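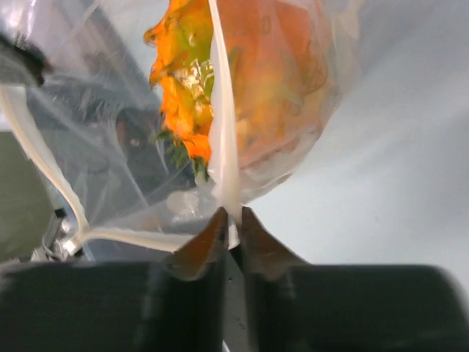 Clear plastic bag held at the neck

Daveveck Neighbors Help Board > Police and Courts

How do I get stolen property back when the police are holding it as evidence?

Posted by millroad_tenant, Dec 2, 2021

My apartment in Saldale was broken into in September. The police recovered some of what was taken from Coppens, the pawn shop by the bus depot. They have my laptop, a watch that was my father's, and a tool set I use for work. Someone has been charged, and I was told everything is being held as evidence until the case is over.

I have called the front desk four times. Twice I got a recording, once they said to call the detective, and once they said to call the prosecutor. The detective's voicemail is full. The next court date was moved and the letter doesn't give a reason.

I can wait for the watch if I have to. The tools are the problem. I have been borrowing a set and I can't do that forever. The laptop and the tools together cost me $2,711 and I don't have renters insurance. Is there a form for this? Do I need a lawyer? Also, would I have to pay the pawn shop what they paid for the items? The man at the counter told me I would.

gravelpit

You don't need a lawyer to ask. Call the prosecutor's office and ask for the victim advocate or victim/witness unit. Nearly every office has one, though in a small county it may be a single person who also does other jobs. Have your police report number ready. Tell them you want your property released before trial and that you need part of it for work.

In a lot of places the prosecutor can agree to have the items photographed and returned, and the photographs are used in court in place of the real thing. The defense may get a chance to look at the items first, or to object. If the serial numbers on your tools matter to the case, someone will want those recorded too. It is up to the prosecutor and sometimes the judge, so it can be refused.

Put the request in writing as well as calling. A short letter is fine:

Your name and the report number
The items you want back, with serial numbers if you have them
Why you need them now
A statement that you will keep them and bring them to court if asked
Your phone number and mailing address

Attach copies of receipts. If you have no receipts, old photos showing the items help, or a bank statement with the purchase on it. Keep a copy of everything you send.

When you are told you can pick things up, call the property room first. Ours is only open 2 days a week and needs an appointment. Bring photo ID. Check each item against the release sheet before you sign it, and turn on the laptop at the counter if they let you.

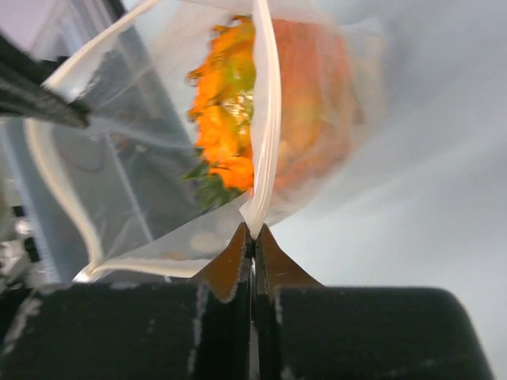 backstairs

I went through this with a bike and I agree with most of the above, except that calling the detective is still worth doing. In my case the prosecutor had already said yes and the property room was waiting on the detective to sign a release. It sat there for seven weeks. Email worked better than the phone. The address was printed on the card the officer left me.

On the pawn shop question, don't pay them anything yet. The rules are different from state to state. In many states a thief can't pass on good title, so the item is still yours, and the shop has to go after the person who pawned it. Some states have a hearing if the shop disputes it. Ask the advocate which rule applies to you before you agree to anything at the counter, and don't sign a paper saying you bought the item back.

Also ask about restitution while you have the advocate on the line. If there is a conviction, the judge can order payment for what was never recovered or came back broken. They will need your list of losses before sentencing, and I missed that date the first time.

flamatach

Just keep calling. Mine took forever and the charger was missing.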